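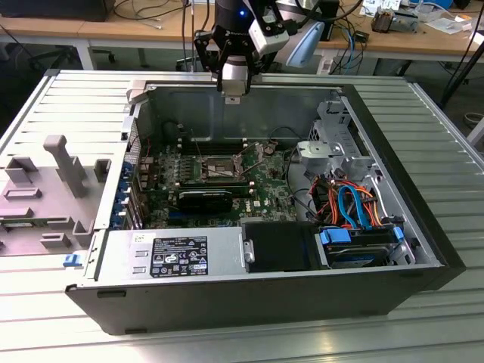 Section 4. Teaching the arm to work inside a PC case

By now you have a Lulik arm bolted down, a gripper that opens and closes when told to, and a wrist camera that has stopped introducing itself as a new device every time you plug it in. If any of these is untrue, go back to Section 3. It will still be there.

We teach on an old desktop tower. It is full of things at awkward heights, and the shops around Clillgate put them out by the curb. Use one you would not miss.

Before you start

Unplug the tower from the wall. Hold the power button down for a few seconds, then leave the machine alone for a while. Do not open the power supply, and do not let the arm open it either.

CAUTION: Keep one hand near the stop button whenever the arm is live. The other hand can hold coffee, at your own risk, but not over the case.

4.1 Laying out the tower

1. Take off the side panel and lay the tower on its side, opening up.

2. Put the panel flat on the table beside the case, where the arm has no reason to go. Panels with posts or latches on the inner face go posts up. They scratch less and you will remember they are there.

3. Slide the case until its whole opening is inside the arm's reach. The Atallah reach template (a large sheet of paper with an arc on it) settles most arguments.

4. Clamp the case or block it with stops in the table slots. A tower feels heavy until a gripper catches the rim.

5. Tuck loose cables down wherever they will stay. Drive cables like to loop up into the work area. Do not tape them to the board.

4.2 Setting the safe height

1. In the Asside control panel, set speed to 18 percent. You will want to go faster. You may, in Section 6.

2. Close the fingers and jog the gripper over the rim of the case, at the side farthest from you.

3. Lower it in small steps until the fingertips are just above the metal. Stop there. Touching is not more accurate, only louder.

4. Save this point as RIM_FAR. Repeat at the near side and save RIM_NEAR.

5. Compare the two heights. If they disagree badly, the case is sitting on a screw. Everyone's case is sitting on a screw.

6. Set the travel height to 46 mm above the higher point. All sideways moves happen at this height or above it.

NOTE: The default travel height in older versions of Asside is zero. We have asked about this.

4.3 First trip inside

1. Move to travel height over the middle of the board.

2. Lower the gripper straight down, watching the whole wrist. The fingertips are narrow. The camera on the side is not, and it will meet the drive cage long before the fingers meet anything.

3. Stop well clear of the tallest part, usually a heatsink or a card. Save the point as INSIDE_1.

4. Raise to travel height, then run the move from the program – down, pause, up – with nothing in the gripper. Do this more than once.

CAUTION: Keep away from an empty processor socket. On many boards the contacts are fine springs that bend if you breathe on them with intent. Fit a plastic cover if you have one.

If the arm stops halfway with error 47, the wrist cable is snagged. Press stop, free the cable, and home the arm before trying again. If it stops with no error at all, check that you did not put the coffee on the button.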